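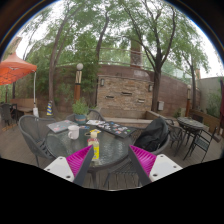
Publié le 20/11/24 par Senga Aitken, dans Mobilier et atelier. 2 commentaires

La table du patio sert de bureau depuis le mois d'août. Elle est ronde, avec un plateau en verre texturé et un piètement en métal foncé, posée sur la terrasse en bois. Je note ici ce qui fonctionne et ce qui ne fonctionne pas, surtout pour Gerardo Vitale, qui hésite à équiper sa cour de la même façon.

Le verre d'abord. Le relief casse une partie des reflets, pas tous. Vers midi, un écran incliné vers le ciel devient illisible et il faut tourner la machine. Un stylo posé directement sur une feuille perce le papier dans les creux ; j'écris donc sur un ordinateur fermé, ce qui règle la question du sous-main. Les souris optiques décrochent. Deividas utilise un tapis Platent, je me contente du pavé tactile.

Le diamètre ensuite. Une table ronde perd beaucoup de surface utile dès qu'on y pose des objets rectangulaires. Avec deux portables, une plante en pot et une tasse, il reste de la place pour quelques feuilles et une bouteille. Un troisième poste de travail ne tient pas. Les autocollants, eux, s'étalent partout : ceux qui ne sont pas encore collés sur un capot traînent entre les machines.

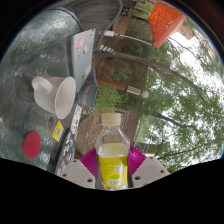

Les liquides restent le point faible de l'installation. Règle adoptée à deux : bouchon vissé dès qu'on a fini de boire, et tasse du côté opposé au chargeur. Shadi Mahasneh a perdu un clavier l'été dernier chez Skindley, remplacé pour 299 euros, et l'argument a suffi. Pour les bouteilles, je préfère le plastique avec bouchon à vis à n'importe quel verre, à cause du vent dans la cour.

Les fauteuils sont en tressage gris, à dossier arrondi. L'assise est correcte pendant une heure et demie, ensuite le bord avant marque les cuisses. Un coussin de 8 cm serait trop haut par rapport au plateau. Les sacs vont sur un fauteuil, jamais sur les lames de la terrasse, qui gardent l'humidité du matin.

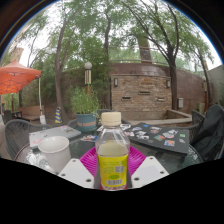 Côté température, la limite haute est de 28 degrés. Au-delà, le ventilateur de mon portable tourne en continu et la charge de la batterie ralentit. En dessous, l'ombre suffit. Pour l'alimentation, j'ai tiré une rallonge Vollmont le long du mur, fiche femelle sous capot.

Reste à traiter le jeu dans un des pieds. J'ai resserré la visserie deux fois, sans résultat durable. Prochain essai avec des rondelles frein, dès que j'en aurai trouvé au bon diamètre.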